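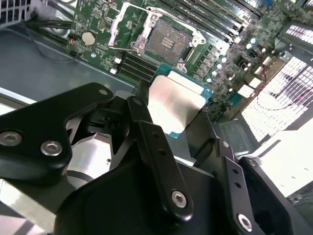

Bridonum Rework Cell: what to order, what to budget

For repair depots, refurb shops and test labs that open a lot of desktop towers. The Bridonum cell handles CPU and memory work in tower PCs lying on their side, panel off. Single arm, single bench. This page is for whoever has to fill in the purchase request. Spec sheet is separate, ask sales for it.

Part no. 3664 (base cell)

Included in the base cell

Arm with controller and teach pendant
Berge two-finger gripper, black, standard fingers
Wrist camera, mounted and cabled
Slatted aluminum bench, leveling feet
One fixture plate, gray, printed to your part list
Nurer job software, one seat, first year
Crate and freight inside the lower 48

Not included

Fixed overhead camera (order it, you'll want it)
Spare finger sets
Chip pads and soft tips
ESD flooring, ionizer, wrist straps
Install labor outside normal hours
The PCs, obviously

Lead time is 11 weeks from deposit. Was shorter last spring, arm supply is tight right now. Expedite sometimes possible, call before you promise anybody a date.

Space and power

Allow clear room on all four sides of the bench, not just the front. People forget the controller, it needs a spot too and the fan wants air. Standard wall outlet, dedicated circuit. No compressed air needed with the electric gripper. Network drop at the bench if you want job logs saved off the cell.

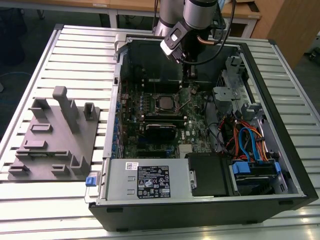
Fixture plates are where most budgets go wrong. One plate comes with the cell. If you run three kinds of parts you might get away with one plate, if you run towers in the morning and small form factor after lunch you will not. Extra plates are quoted per design, and a reprint of an existing design is much cheaper then a new one. Send us real parts, not drawings. Allow 10 working days from when the parts land here.

Order two of any plate you depend on. They do chip.

Fingers and tips

Standard fingers: general handling, included
Narrow fingers: for tight spots near sockets and slots
Padded tips: sold in packs of 17, consumable, put them on the yearly line and not the capital line
Blank fingers: machine your own, voids nothing

Finger swaps take a hex key and a recalibration. Budget bench time for that, especialy if two shifts want different sets.
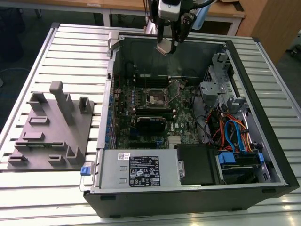 Can we start with one case model and add others later?

Most customers do it that way. Each new case model needs its own job in Nurer, plus a plate change if the parts are different sizes. Your own staff can build jobs after training, or buy setup days from us.

Training and setup

Two days on site, included. Up to four people. Day one is safety, jogging, stops, homing. Day two is building a job on your own hardware, so have scrap boards ready. Dead ones fine, sockets must not be bent. Keep a few back for after we leave.

Extra setup days are billed separately, travel on top. Remote help is covered in the first year.

Cable routing matters more than buyers expect. If your towers come in with bundles draped over the board, plan for a person to tie them back first. Put those minutes in the payback math.

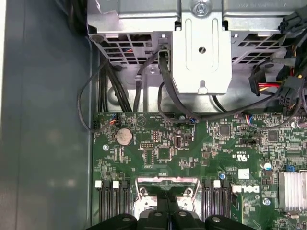
Same goes for coolers and air shrouds. The standard job assumes they're off before the case goes on the bench. We can quote an automated screw step with the Grindus driver head but it adds a tool changer, more floor space and another training day. For low volumes, keep it manual.

Yearly costs to plan for

Nurer seat renewal
Padded tips
Camera calibration check
One spare plate
Service visit (optional first year, recommended after)

Payment

Deposit with PO, balance on acceptance at your site. Leasing through a partner, US only. Demo cells sometimes available at reduced price, stock changes, ask.

To get a quote send: case models, boards, parts you want handled, units per shift, bench location with ceiling height. Photos of a typical open case help alot. Quotes are good through the end of the following month.

Related: narrow finger set, overhead camera kit, Grindus driver head, Nurer extra seat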